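My tablet lives in the kitchen now, and how I keep it alive

I bought a ten-inch tablet two years ago for reading in bed. It lasted there maybe a month before it moved to the kitchen counter, and it has been there ever since, showing me recipes, playing podcasts while I do dishes and timing more eggs than I'd like to admit. Kitchens are rough on electronics (steam, flour, oil, my elbows), so I've picked up a few habits along the way. Some of them came out of my own dumb mistakes, which I'll own up to as we go!

Wipe it down the gentle way

My first instinct was to grab whatever spray was under the sink. Please don't. The glass has a coating that helps fingers slide and keeps smudges down, and kitchen degreaser will eat through it. Mine has a dull patch in one corner from exactly that. What I do now is turn the screen off, dampen a microfiber cloth with plain water, wring it out hard and wipe from top to bottom. Then a dry cloth. For sticky stuff like jam or strawberry juice I lay the damp cloth over the spot for a minute first, and then it lifts right off without scrubbing.
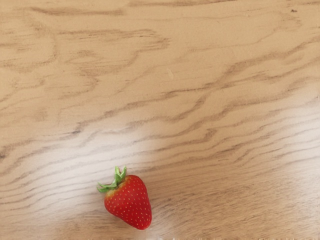 Give it a stand with some weight to it

I went through two folding plastic stands before I gave up on them. They're fine on a desk, but poke at the screen with a knuckle and the whole thing tips over backward. The one I have now is a metal stand from Trarkley, heavy as a brick, with rubber feet, and it hasn't budged. If you don't want to buy anything, a cookbook holder works great, and so does a dish rack with the plates taken out.

Whatever you use, put it on the side of the counter away from the sink, and never on the shelf over the stove. I know that shelf is at the perfect height. It's also where all the grease goes.

Bag it for the messy jobs

A zip-top freezer bag is the best tablet case I own. The touchscreen works right through the plastic, as long as you press the air out and smooth the front flat. The gallon size fits my ten-inch one with room to spare. I bag mine for bread dough, anything with raw chicken, and canning. Take it out as soon as you're done, though. Sealed up and charging, it gets hotter than I'm comfortable with.

The sound gets a little muffled in there. I just turn it up. 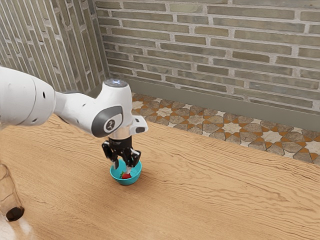
Stop the screen from going dark

Is there anything worse than a screen that goes to sleep when your hands are covered in flour? Go into the display settings and look for screen timeout. Mine shipped set to something ridiculous like 30 seconds, and I bumped it up to 10 minutes. Some recipe apps have their own "keep awake" switch too. I use one called Porari that does this, and it also lets you make the type huge, so I can read it from over by the fridge.

While you're in there, turn off notifications for everything but timers. I lost my place in a pie crust once because of a coupon.

Don't leave it plugged in all day

I used to do this. By January of the next year the battery would drop from 44 percent to nothing in the time it took to make soup. Now I charge it up to 80 percent or so and unplug it, and I turned on the battery protection setting, which some tablets have and some don't (look under battery, it may have a different name on yours). A cheap outlet timer does the same job. Mine runs for a couple of hours in the morning and shuts off.

And route the cord behind things! A loop of cable hanging over the front of the counter is going to get caught on a drawer handle sooner or later. 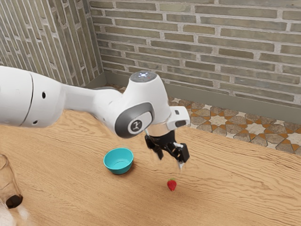
Clean out the charging port

If your cord feels loose or only charges at a certain angle, it may well be lint and crumbs. Power the tablet off, get a wooden toothpick and a flashlight, and very lightly work around the edges of the port. No metal pins, and don't blow into it, you'll only add spit. I got a frightening amount of what I think was cornmeal out of mine.

A little rubber port plug keeps it from happening again. I bought a pack of 7 and have lost all but two.

Save your recipes where you can get at them

The Wi-Fi in my kitchen is terrible, thanks to a brick chimney right in the middle of the house. So anything I make regularly gets saved as a PDF in one folder, and I give the files plain names like "chili" or "pancakes" so that I can find them with one clean finger.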